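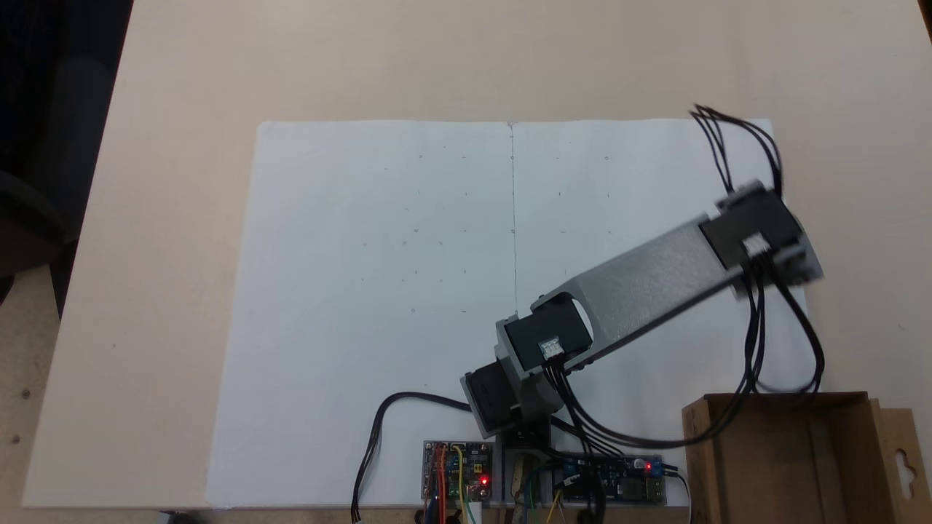

Book three and the sister as narrator (spoilers for Frade, hidden for Sturanness)

vandana_y
20 Oct 2022

Hello everyone. I am new in this part of the forum, I usually only read the monthly recommendation threads. English is my third language, so please forgive me if something sounds strange.

I finished the third Sturkness book on the weekend and I want to talk about the change of narrator. For two books we are inside the head of Ilke. We know how she thinks, we know she is jealous and that she counts the stairs when she is afraid. Then I open book three and the first sentence is from her sister Maren, the same sister who sold the key in Frade. And it stays with Maren for the first 200 pages!

I was very angry for the first two chapters. I even looked at the cover again to see if I had bought the wrong book. But after the dinner at the ferry house I started to understand her, and now I think she is the better narrator. She notices other people. Ilke never told us what her mother looked like, did you notice this? Maren tells us on her first page.

So my question is, did you like the change? And did you forgive Maren?

inkandsalt
No and no.

I waited for this book since the day I finished Frade, and I waited for Ilke. The author can do what she wants, it is her story, but I did not fall in love with this series because of the plot. The plot is a lot of boats. I fell in love with one voice. If you take it away for half of the book, you should at least write it on the back cover.

Also Maren sold the key. She had a choice, she had a whole night to think, and she sold it.

SavvasC
I agree with inkandsalt about the back cover. Wurance wrote "Ilke returns" on it in big letters. She returns after 200 pages, so it is not a lie, but it is close to one.

About the sister I have a different opinion. She was fifteen years old when she sold the key. I was not very wise at that age.

inkandsalt
Ilke was sixteen and she did not sell anything.

SavvasC
Ilke left her at the harbor with no money! We read that scene from Ilke, so we believed it was brave. Please read it again now and look only at what Maren says. She asks three times when the boat comes back, and Ilke never answers her.

vandana_y
Thank you Savvas, I did not remember this. I took the book from the shelf and you are right, she asks three times. The last time she asks it to the man with the ropes, because her sister has already turned away. I feel a little ashamed that I read over it.

pushpagrewal
I listen to the audiobooks, so for me the change was even bigger, it is a new voice actress. The first one had a dry, low voice, a little bit tired, and it was perfect for Ilke. The new one is more soft. I needed 30 minutes to get used to her, then I was doing the dishes at midnight only to hear more.

What I did not like is that when Ilke comes back, the same new actress reads her too. It was really a strange choice. In my head there are now two Ilkes and they do not know each other.

anju_reads
Oh no, they did not bring the first one back? I had the audiobook on my list for the bus. Now I will take the paper one from the library, I am number 15 on the waiting list, so see you in spring :)

To the question: I have read only Frade and the first book, but I do not mind spoilers, I always read the last page first. (Yes, I know. My sister does not speak with me about books for this reason.) I liked Maren already in Frade. She has the funniest lines. Her talk with the goat seller is something I read aloud to my husband, and he does not even like fantasy.

inkandsalt
The goat seller is good, I admit it.

But can we please not say that Ilke is a bad person now? I see this everywhere since September. A character makes one mistake with her sister and suddenly people write long posts that she was the villain from the beginning. She carried that whole family. She learned to read the tide tables alone, with the fever. It is permitted to love two characters at the same time, but it feels like I must choose, and then I choose the one I knew first.

vandana_y
I did not want to say she is a villain, I am sorry if it sounded so. I love her also. I only think that she does not see very much, and it was interesting to me that I did not see it either, because I was sitting behind her eyes.

In my language we have no good word for a narrator you cannot fully trust. I had to explain it to my cousin with many sentences, and at the end she said "so, a liar". But Ilke is no liar!

SavvasC
No, she tells everything she knows. It is only that she does not ask.

Spoiler for the end of Sturanness, please stop here if you have not finished.

[spoiler] When they meet again in the boathouse, we get the scene two times, first Maren and then Ilke. In the chapter of Maren her sister says "you look thin". In the chapter of Ilke she does not say it at all, she only thinks it. So who is right? I have read both chapters four times and I still do not know. My feeling is that Maren wanted to hear it so much that she heard it. [/spoiler]

pushpagrewal
[spoiler] I thought that was an error of the editor!! [/spoiler]

inkandsalt
[spoiler] I also thought it was an error. Hm. If it was on purpose, then I have to be less angry about the other 200 pages, and I am not ready for this. [/spoiler]

anju_reads
I opened the spoilers, of course. Now 15 people on the waiting list feels like 100.

vandana_y
I can send you my copy, Anju, if you do not mind that I write in the margins with pencil. Most of it is in Hindi and some of it is rude to Maren, but only until chapter three.

anju_reads
Yes please! I will write you a private message. I promise to start on page one this time – or at least on the same day.

SavvasC
Does somebody know if the fourth book has a narrator already? I hope for the mother.

inkandsalt
If it is the mother, I will stop reading the series. I said this also after Frade, so I will probably preorder it.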